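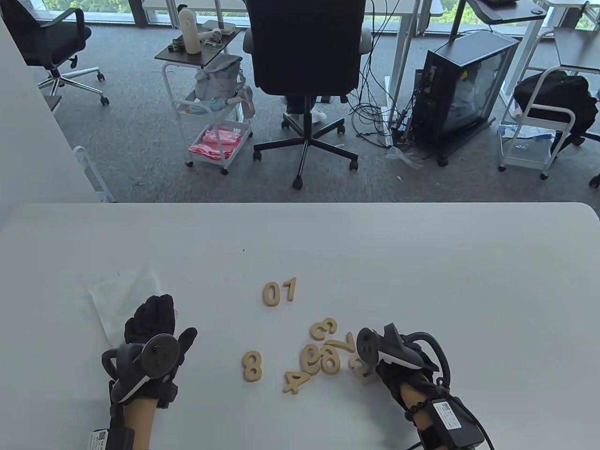
흰 탁자 위의 나무 숫자들

회사 소개

Lengate는 기차와 버스로 다니는 소규모 여행을 준비하는 회사입니다. 2000년에 Plirnthorpe에서 시작하였고, 지금도 같은 도시에 사무실이 있습니다. 처음에는 기차표를 대신 예약해 드리는 작은 창구였습니다. 손님들께서 표뿐만 아니라 숙소와 식당도 물어보셨기 때문에, 조금씩 여행 전체를 맡게 되었습니다.

우리의 여행

현재 여덟 개의 노선을 운영하고 있습니다. 가장 오래된 노선은 Plirnthorpe에서 출발하여 강을 따라 Drundham까지 가는 노선입니다. 빠른 열차를 타면 오전 안에 도착할 수 있지만, 우리는 완행열차를 이용하고 중간에 두 번 내려서 하룻밤씩 묵습니다. 점심은 보통 역 근처의 시장에서 먹습니다. Drundham의 숙소는 언덕 아래에 있는 Hashemi 여관입니다. 방이 크지 않고 승강기도 없습니다. 그 대신 아침 식사가 아주 좋고, 창문에서 옛 항구가 잘 보입니다. 계단이 불편하신 분은 예약하실 때 말씀해 주시면 1층 방을 먼저 드리겠습니다.

한 팀의 인원은 최대 13명입니다. 더 많은 분이 신청하시면 날짜를 나누어 두 팀으로 출발합니다. 혼자 오시는 분도 많으며, 일인실 추가 요금은 여관에서 받는 금액 그대로 안내해 드립니다.

안내원에 대하여

안내원은 모두 그 노선이 지나는 지역에 살고 있습니다. 여행 중에 설명을 길게 하지 않는 편입니다. 오후에는 자유 시간이 있고, 원하시는 분만 안내원과 함께 걷습니다. 한국어 안내는 Drundham 노선과 호수 노선에서 가능합니다. 다른 노선은 영어로 진행하며, 한국어로 된 일정표와 지도를 미리 보내 드립니다.
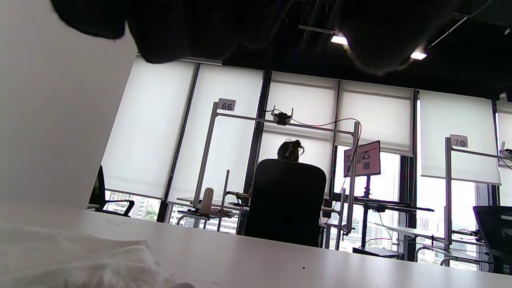
예약과 문의

홈페이지의 신청서를 작성해 주시면 24시간 안에 답장을 드립니다. 전화는 오전 9시부터 오후 5시까지 받고 있습니다. 다음 해의 일정은 매년 9월에 공개합니다. 봄 출발은 자리가 일찍 없어지는 경우가 있으니, 날짜가 정해지신 분은 먼저 연락해 주시기 바랍니다.

출발 전에 일정을 바꾸고 싶으시면 예약 번호와 원하시는 날짜를 함께 적어 보내 주십시오. 기차표를 이미 발권한 경우에는 철도 회사의 수수료가 있을 수 있습니다.

사무실을 직접 방문하셔도 됩니다. Plirnthorpe 중앙역 북쪽 출구에서 걸어서 오시면 되고, 우체국과 같은 건물의 2층입니다.

이용 약관 | 개인정보 처리방침 | 자주 묻는 질문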